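Section 4. Setting Up the Wirnum Soil and Compost Test Cabinet

9 min read

Read this section with the cabinet unpacked and standing where it will stay. You should already have checked the contents against the packing list in Section 3. The steps cover leveling, the water bath, the jars, the air lines, the Drellden logger, and the first blank run. Loading plastic samples is covered in Section 5.

The cabinet measures the carbon dioxide given off by plant-based plastics as they break down in compost or soil. It is a research tool. A result from the cabinet is not a certification, and you can't print a compostable mark on a product on the strength of it.

4.1 Before you start

You will need:

- the cabinet and its power cord
- the jar rack, jars, and lids
- the air pump and the bag of clear tubing
- the Räsänen flow valve, in its own small box
- the logger and its data cable
- a spirit level
- distilled water
- sieved, mature compost
- a scale that reads to a tenth of a gram
- paper towels

Compost should be mature and free of stones, glass, and large pieces of wood. If it smells strongly of ammonia, leave it to cure and try again later. Bagged potting mix is not a substitute. Many brands contain slow-release fertilizer and wetting agents, and both affect the readings.

CAUTION: Compost dust can carry mold spores. Wear gloves and a dust mask when sieving, and do the sieving outdoors or under a hood.

4.2 Placing and leveling the cabinet

1. Choose a sturdy bench away from windows, heaters, and doors that open to the outside.

2. Leave a hand's width of clear space behind the cabinet and on both sides. The vents are on the back panel and must not be covered.

3. Lift the cabinet with two people. Hold it by the base. The door handle will not take the weight.

4. Place the spirit level on the cabinet floor, first front to back and then side to side. Turn the feet until the bubble is centered both ways.

5. Tighten the lock nut on each foot by hand.

6. Open and close the door. It should shut without being pushed. If it swings open by itself, go back to step 4.

NOTE: Cabinets that have been moved in cold weather should stand unplugged overnight with the door open.

4.3 Filling the water bath

The jars stand in a shallow water bath that keeps them all at the same temperature.

1. Check that the drain plug at the front of the bath is fully in.

2. Pour in distilled water up to the lower line on the inside wall. Tap water leaves scale on the heater plate, and scale is not covered by the warranty.

3. Place the empty jar rack in the bath. The water will rise. Add more until it reaches the upper line.

4. Look under the front edge for drips. If you find any, drain the bath, reseat the plug, and fill again.

CAUTION: Do not turn the heater on while the bath is dry. A safety cutout will trip and has to be reset at the back of the cabinet with the power cord removed.

4.4 Preparing the jars

1. Wash the jars and lids with plain dish soap and rinse them well. Any film left inside will be food for microbes and will show up as extra carbon dioxide.

2. Let everything air dry.

3. Press a rubber seal into the groove of each lid. The flat side faces the glass.

4. Number the jars on the shoulder with a paint marker. Labels on the side will come off in the bath.

5. Moisten the sieved compost. Squeeze a handful: it should hold together, and at most a drop or two of water should appear between your fingers. If water runs out, spread the compost on a sheet and let it dry a while.

6. Fill each jar to the 800 ml mark. Do not press the compost down. Tap the jar on a folded towel to settle it, and top up if needed.

7. Weigh each filled jar without its lid and write the weight on the jar sheet at the back of this manual.

8. Fit the lids and turn them until they stop. Hand-tight is enough.

All nine jars should be filled from the same batch of compost on the same day. If you run short, mix a new batch for the full set. Do not blend leftover compost from an earlier test.

4.5 Connecting the air lines

Air goes from the pump, through the scrubber, through the Räsänen valve, into the manifold, and from there to the jars. It leaves each jar through the second port on the lid and passes to the sensor.

1. Fill the scrubber canister with fresh soda lime up to the neck. Screw the cap on and wipe the threads clean.

2. Connect the pump outlet to the port marked IN on the canister.

3. Connect the port marked OUT to the flow valve. The arrow on the valve body must point toward the manifold.

4. Cut the remaining tubing into equal lengths, one for each inlet. Cut square, with a sharp blade. A slanted end will leak at the fitting.

5. Push each tube onto the manifold until it covers both ridges, then push the other end onto the short port of the lid.

6. Connect the long port of each lid to the sensor block. Match the jar number to the number on the block.

7. Turn on the pump and open the valve slowly. The float in the valve window should rise and settle in the green band.

8. Brush a little soapy water onto each joint. Bubbles mean a leak. Reseat the tube and check again.

If the float stays at the bottom, look for a kinked tube behind the rack before doing anything to the valve. The valve is set at the factory and should not be opened. If it is damaged, order part 2568, which includes the valve, two clamps, and a new inlet filter.

CAUTION: Soda lime is caustic. Wear gloves and eye protection when you fill or empty the canister. Used soda lime goes in a closed container for chemical waste.

4.6 Setting the temperature

1. Plug in the cabinet and turn on the main switch. The display shows the current bath temperature.

2. Press SET and hold it until the number flashes.

3. Use the arrow keys to choose the temperature. For the general method in this manual, set 38 °C. Soil tests are run cooler and industrial compost tests hotter. Use the figure in your own written method if you have one.

4. Press SET once to save it.

5. Close the door and leave the cabinet until the display stops changing. A full bath takes several hours to settle.

Do not start logging while the bath is still warming. Air expands as it warms, and the flow readings from that period can't be used.

4.7 Connecting the Drellden logger

1. Install the logger software from the card supplied. Install it before you plug in the cable.

2. Plug the data cable into the logger and then into the computer. The light on the logger turns from amber to green.

3. Open the software and choose New Cabinet. Type in the serial number from the plate inside the door.

4. Set the clock. The logger does not adjust for daylight saving time. Most users leave it on standard time all year and make a note of it on the jar sheet.

5. Choose a folder for the data files. Avoid a folder that syncs to an online drive, as the sync can lock the file while the logger is writing to it.

6. Press Test. Every channel should show a number. A channel showing dashes has a loose plug at the sensor block.

7. Turn off sleep mode on the computer.

The logger keeps its own copy of the readings if the computer shuts down. When the connection comes back, choose Recover from the File menu and wait for the message that recovery is finished.

4.8 The first blank run

Run the cabinet once with compost alone. The blank run shows how much carbon dioxide your compost gives off by itself, and it will bring out any slow leak.

1. Start the pump and check the float.

2. In the software, mark all the jars as Blank and press Start.

3. Each day, check the water level, the float, and the color of the soda lime. Replace the soda lime when half the canister has changed color.

4. Once a week, stop the pump, remove the lids, and weigh each jar. Add distilled water to bring it back to its first weight. Stir with a clean glass rod, refit the lid, and restart the pump.

5. End the run after roughly two weeks, or when the lines on the chart have gone level and stayed that way for three days.

Compare the jars at the end. Their lines should lie close together. A jar that reads well below the others usually has a leaking lid. A jar that reads well above the others may have been washed poorly or may contain a lump of fresh plant matter. Empty it, wash it, refill it from the same batch, and repeat the run.

Keep the blank file. You will be asked for it in Section 5, when the software subtracts the compost reading from the sample reading.

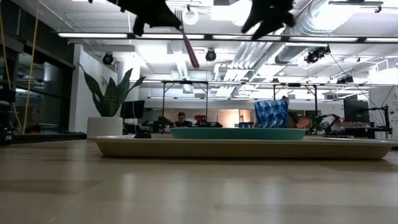
Costville, March 27, 2020

Changes to this section: step 4 in 4.7 (logger clock) is new. The part number for the flow valve has been corrected in 4.5. Copies of the manual printed before last September show the manifold on the left side of the cabinet; the steps are the same for both layouts.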